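Storage Bins and Sorting Bays: A Gallery
30 September 2021

224 views | 5 shares | 2 comments

The Wainwright building at Toren receives returned household goods throughout the year, and most of them pass through a metal bin before they reach a shelf. The gallery records the containers and bays in daily use. Further pages will be added in November.

Open-topped metal bin, blue-grey, with sloping side walls. The floor is scuffed and finely scratched, and paler wear shows on the far inner wall. A second grey metal compartment stands directly behind it.

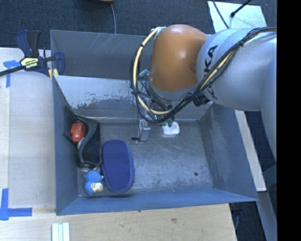
Senyo Osei writes that sloping walls make a great difference on a long shift, as small items slide toward the middle and do not lodge in the corners, and asks whether the older Furnano bins will be kept once the new stock arrives.

The Furnano bins will remain in service through the end of the year. Bins are inspected on a regular schedule, and surface scratches alone are not grounds for replacement. Cracked seams, sharp edges and bent rims should be reported to the floor office on the day they are found. Requests to borrow a bin for another department may be left at the same desk.

Share (5) | Comments (2)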